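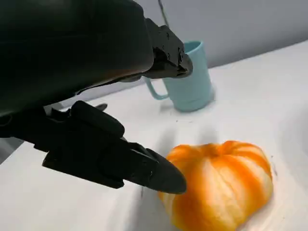
OFFICE & WORKPLACE / Company News
January
By Toàn La

Durkska Declines to Join the "Focus Desk" Rush

GALUVTHORPE -- Furniture maker Durkska will not put a productivity claim on its new Lakus desk line, the company said this morning. Several sellers now promise sharper thinking from a change of tabletop. Durkska has yet to see a study it trusts.

"We asked 11 suppliers for their evidence," said Kha Hứa, head of product. "Three sent brochures. The rest sent nothing."
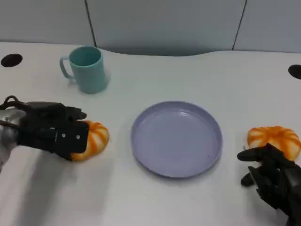 The company ran its own trial with 50 office workers over 90 days. Most liked the desks. Their output moved so little that Durkska calls the result a wash -- and it doubts a bigger trial would say otherwise.

Lakus desks go on sale in two heights, with a plain printed warranty and no wellness app.

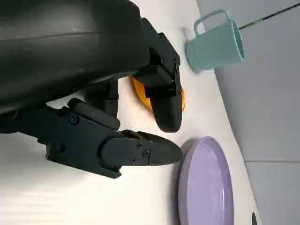 White tabletop against a pale grey wall.

Press contact: Thiện Hầu, Durkska, Galuvthorpe. Trial notes are available on request.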